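Packaging and Returns in Small Online Shops

Student project report, 19 Apr 2023

1. Background

Our group wanted to find out why so many parcels come back to small online shops. We chose two sellers, Bakelent (kitchen goods) and Edet (children's clothes), which both ship through the Jernargate depot in Clarkomwood. They let us read their order records for June, with customer names removed.

The records covered 2,787 orders. Of these, 287 were returned. Parcel packing at this scale is mostly table work: goods come in crates, get measured and labeled, and move on.

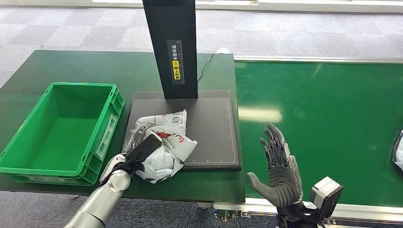 2. Method

We sorted the returns by the reason the customer gave. Where the form was blank we wrote "unknown" and did not guess. We then sent a short survey to customers who had agreed to be contacted and got 30 answers – fewer than we had hoped for.

3. Results

Wrong size was the most common reason, with 143 returns, nearly all of them from Edet. Damage came second and was mainly a Bakelent problem. Glass jars shipped in boxes that were too large did worst.

Address errors were a smaller group, but they cost the shops more per parcel, as postage was paid both ways. A label that is folded over an edge or stuck on the wrong side can also hold up a parcel.

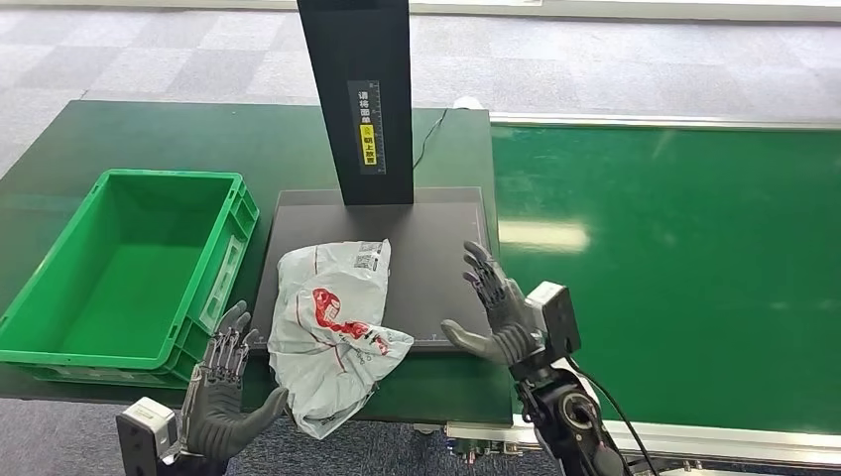

Several people in the survey said they would have kept the item if the size chart had been clearer. Edet's chart lists ages only, with no measurements. We suggest adding chest and leg length in inches.

4. Limits

We looked at one month and two shops. Winter returns may look different, and the survey was too small to split by shop.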